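Moving a Piano Out of a Third-Floor Apartment

My aunt Huguette Guillot left me her upright piano when she moved to a smaller place in November. It is a Marulanda, a make I had never heard of, and it had been on the third floor of her building for as long as I can remember. The elevator holds four people and no piano.

I called 2 moving companies. The first one didn't move pianos above the ground floor. The second, Stivetti, asked for the width of the stairs, the number of turns, and the make of the piano. They wanted photos of each landing. I had measured the stairs at the bottom only, so I had to go back and do it again, and the landing between the second and third floors was narrower because of a radiator. The man on the phone said it would go if the lid and the front panels came off.

Measuring my own place

I also had to work out where it would stand. An upright shouldn't be against a radiator or in direct sun, and people will tell you to avoid an outside wall too. In my apartment that leaves one wall in the living room and one in the hall. The hall is too narrow for a bench.

The living room wall had a bookcase on it. I emptied the bookcase, gave it to a neighbor, and put the books in boxes, where most of them still are. I marked the outline of the piano on the floor with masking tape and left it there for a week to see if I kept walking through it. I did for the first couple of days. Then I got used to going the long way to the kitchen.

I thought about moving the sofa as well. I tried it on paper and it was worse everywhere else, so the sofa stays and so does the blue pillow. 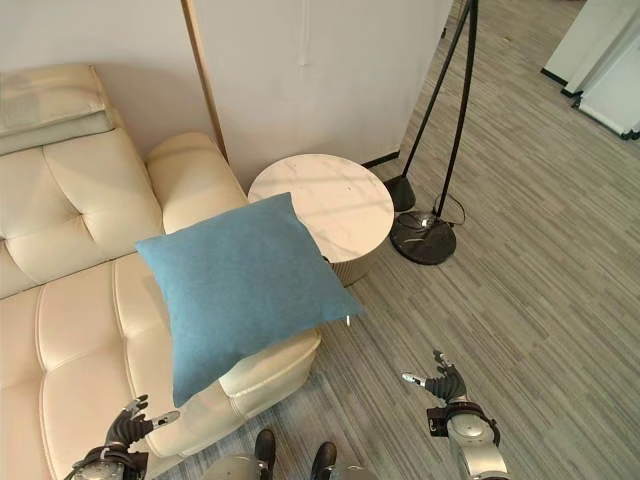 The day of the move

Three men came at 8 in the morning. They took the panels off, wrapped the rest in blankets, and carried it down on straps. The whole thing took less time than I had spent on the phone. The narrow landing was slow, and they stood the piano on its end for the turn. My aunt went to sit in the bakery across the street until it was over.

They charged $200 more than the quote for the radiator landing. I had sent them the measurement, so I argued, and they took half of it off.

Tuning

I waited 3 weeks before having it tuned, to let it settle. Fabrice Gautier came and worked on it for most of an afternoon. It hadn't been tuned in 20 years and he didn't want to bring it all the way up to pitch in one visit. Two of the bass strings are original and he would like to replace them. He is coming back in the spring.

For now it is a little flat but in tune with itself. The G above middle C sticks when the heat is on. I play after dinner and stop at nine.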